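Buying a used compact SUV is one of those jobs that sounds simple until you're standing in a stranger's driveway in October with cold hands and no idea what to look at first. I've done it for myself, for my sister, and for more neighbors in Traltwood than I can remember, and over the years I've settled into a routine that takes up to 2 hours if you don't rush. I'd like to share it with you, because it has saved me from a few very shiny mistakes (and one green one, but we'll get to her).

## Before you leave the house

Call the seller and ask three plain questions: how long have you had it, why are you selling, and has it ever been in an accident. Write down the answers. You'll ask the same things again in person, in a chatty sort of way, and you want to see if the stories match.

Ask them to leave the engine cold, too. A cold start tells you a great deal, and some sellers like to warm things up before you arrive. When you get there, lay your hand near the hood. If there's heat coming off it, have a friendly word about that.

Bring these along:

- a flashlight
- an old towel to kneel on
- a tire tread gauge
- a small fridge magnet
- a plug-in code reader, if you can borrow one
- a friend who doesn't care about the color

## Start on the outside

Walk around the car slowly, twice, once in each direction. I know that sounds silly, but you really do see different things going the other way! Crouch at each corner and look down the length of the body. Doors and fenders should line up, with even gaps the whole way along. On steel panels, the magnet should grab about the same everywhere; if it slides off one spot on a door, there may be filler underneath. Some hoods and tailgates are aluminum or plastic, so don't accuse anyone of anything until you've looked up your model.

Next, the tires. Compact SUVs with all-wheel drive can be fussy about having four that match, and a car wearing two new ones and two bald ones may have been upsetting its own drivetrain for quite a while. Uneven wear across a single tire usually points to alignment or suspension trouble.

Get down on your towel and shine the light underneath. Surface rust on the exhaust is ordinary. Flaky, crumbling rust on the frame rails or around the suspension mounts is where I stand up, thank the seller, and go home for lunch.

## Plug in the reader

Most cars of the last couple of decades have a diagnostic port under the dash, somewhere near the driver's knees. Plug in with the ignition off, then turn the key to on without starting the engine. Read any stored codes and write them down exactly.

Then look at the readiness monitors, which most people skip. If several of them say "not ready," the codes may have been cleared recently, or the battery may have been disconnected. Ask about it nicely and listen to how the answer comes out. 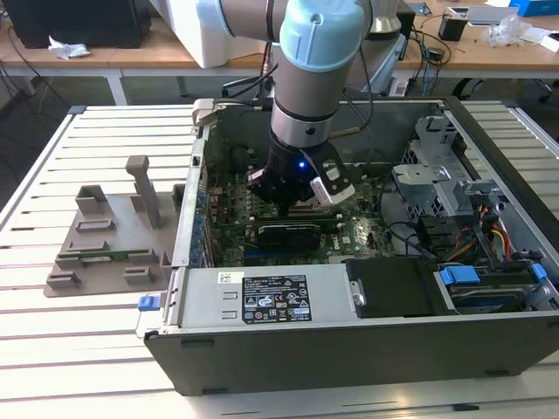
Berhanu Kassa wrote in to say that he'd add one thing to this part: check the reader on your own car first, the night before, so you're not sitting in someone else's driver's seat poking at menus while they watch. He also said a weak battery can throw up all kinds of odd warnings, and he once walked away from a perfectly good little SUV over a code that only needed a fresh battery. He still thinks about that car.

It's good advice, and I've started doing it myself. A code is a clue, so treat it as the beginning of a conversation with a mechanic.

## Start it and listen

Turn everything off, the radio and the fan especially, and start the engine with the window down. A short rattle that goes away in a second may be nothing much. A knock that stays and follows the engine speed is a much bigger worry. Have your friend stand behind (well, behind and to the side, please) and watch the tailpipe. A bit of white vapor on a chilly morning is fine. Blue smoke suggests burning oil.

While it idles, try every button you can find. Windows, mirrors, seat heaters, rear wiper, backup camera, all of it. Modern cars keep a surprising amount of their value in the electronics, and a control module can cost more than a set of tires.

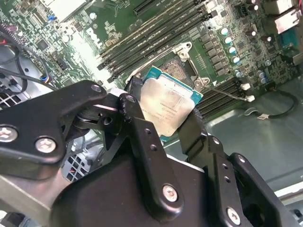
Run the air conditioning even if it's freezing out, and give it a few minutes. Then switch over to full heat. If the heat never arrives, or you notice a sweet smell and foggy glass, the heater core might be on its way out, and on many models the whole dash has to come apart to reach it.

## The drive

Plan for at least 30 minutes, with some slow streets, a hill, and a stretch of highway. I use the loop out past Tremamham, which has a railroad crossing that shakes loose every secret a suspension has.

1. In an empty lot, turn the wheel all the way to one side and creep in a circle. Listen for clicking from the front.
2. On a quiet straight road, brake firmly. The car should stay in its lane and the pedal shouldn't pulse.
3. On the highway, hold a steady speed and feel for a shake in the wheel or the seat.
4. On the hill, accelerate gently and notice whether the transmission hunts around for a gear.

When you're back, leave it idling for a minute, then move it and look at the ground where it stood. Clear water from the air conditioner is normal. Anything colored or oily deserves the flashlight again.

## Paying for a second opinion

Even if everything has gone beautifully, take it to an independent shop before you hand over any money. Mine charges $200 for a full inspection, and that's the money that saved me from the green one, whose rear subframe had been patched and painted over. She drove like a dream, too.

If the seller won't allow an inspection, offer to leave your own keys at the house while you're gone. If it's still no, keep looking. Should the shop turn up small things, ask for a written estimate and bring it back with you; it's much easier to talk about price with a piece of paper on the hood between you. Check that the name on the title matches the seller's ID before you sign, and get a bill of sale with the mileage written on it.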